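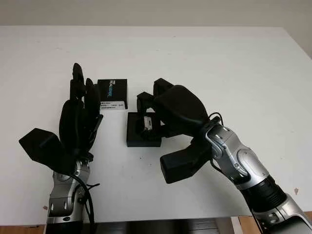
Notes for the open day talk, Sullesar lab
Slot: August, 10 minutes, then over to the table

1. Hello and why I'm excited
Say who I am, thank Selvaraj Wickramasinghe for letting us take over the big room. Tell them straight away that my favorite job in this building is unpacking – yes, boxes! I could watch it all afternoon. Ask who has fought with packaging this month. Wait for hands.

2. Why a box is such a good task
A person opens a small box without a thought. One hand steadies, the other lifts, and your fingertips do most of the deciding. With two robot hands, every one of those little choices has to be made by somebody or learned from something. Talukder, our practice set, has 188 recorded runs of this one job, and I still find new things in them. Mention the run where Ásdís Ladefoged and I both cheered so loudly that the people next door came in. 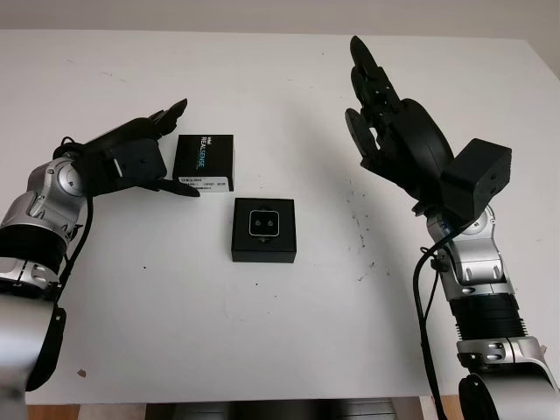
Slow down at this point, because people always want to ask about the hands. Let them. Fingers first, then wrists, then the cables (someone will ask about the cables – they need enough slack for the arm to turn). If it's a school group, get them to try picking up a pen using only 2 fingers and no looking. Huge fun, and it makes the point faster than I can.

3. What to watch for at the table

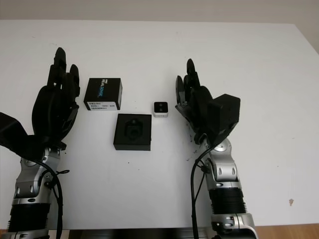

Puker is the part of the project I care about most, the order of the steps. Picking up is one thing, but where do you put everything so the next move is easy? Get them looking at the spacing: the RealSense box over by the left hand, the little white camera near the right, and the flat black tray a bit closer to the near edge. Ask which one they would reach for next, and with which hand. Expect arguments, good ones!

4. Questions
Repeat each question into the mic. If anyone asks about Jidach, pass it to Ásdís. Stop at 8 minutes if the room is full, and send them to the table in small groups.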